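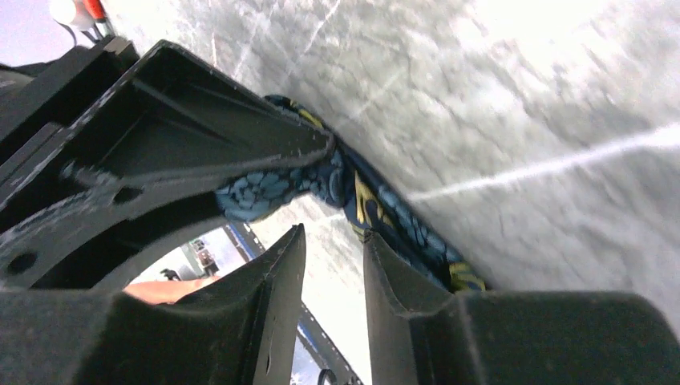 Hakim Mangundap told us that when he came to us with the plans for his back porch, he had already been to the permit counter twice and been sent home twice, and he was about ready to forget the porch and buy a bigger umbrella. The second time, he said, it was a missing plot plan. The first time it was the wrong form altogether. We hear some version of this most weeks, and it is a large part of the reason Jemcombe exists.

About Jemcombe Permit Services

We are a small office in Flodstead that helps homeowners, landlords and builders get their paperwork through the local building and zoning departments. We prepare applications, check drawings before they go in, book inspections, and sit on hold so that you can get on with your day. We don't design houses and we don't swing hammers, although a couple of us used to, and we will happily talk your ear off about stair risers if you give us an opening.

How we got started

Anisa Pasaribu opened Jemcombe at her dining room table after many years on the other side of the counter as a plan reviewer. She liked the job and she liked the people who came in, but she kept seeing the same good folks turned away over the same small things: a setback measured from the sidewalk when it should have come from the property line, a contractor's license number with a digit missing, a deck drawing that forgot to say what was holding up the deck. She used to write little notes in the margins for them. Eventually the notes got so long that her husband suggested she might as well make a business of it (he has been reminded of this many times, mostly at dinner).

The dining room lasted 2 years. Then we moved to our present office at 161 Nair Street, on the ground floor, with the green door that sticks in damp weather. Give it a good push and come on in.

What we help with

Decks, porches, fences and sheds
Room additions and garage conversions
Water heater, furnace and electrical service permits
Change of use for small shops and restaurants
Variance requests and zoning hearings
Old permits that were never closed out

That last one deserves a word. If you are selling a house and the title company has turned up an open permit from a bathroom somebody redid long before you bought the place, please don't panic. Call us before you call anyone else. Last year we closed out 254 old permits, and very few of them needed a wall opened up.

The people you'll meet

There are three of us in the office. Anisa still reads every set of drawings herself before it leaves the building, usually with a red pencil and a mug of tea that has gone cold. Our Bemance customers, out past the county line, should know that their township has its own forms and its own inspector, and we make the drive out there every Tuesday.

What we charge

Your first visit is free and there's no obligation afterward. If you'd like us to take the job on, we'll give you one flat price in writing, with the city's own fees listed separately so you can see which money goes where. We can't promise you an approval, and we'd be wary of anyone who does. We can promise to tell you plainly if we think your project will be refused, and what might be changed to give it a better chance.

Come and see us

Bring whatever you have, even if it is a sketch on the back of an envelope. Some very nice additions have started that way. Parking is behind the building, and the office is open weekdays from 8 to 4:30. Starting in October we'll also be open Saturday mornings, by appointment.

Page last updated Friday, September 25, 2020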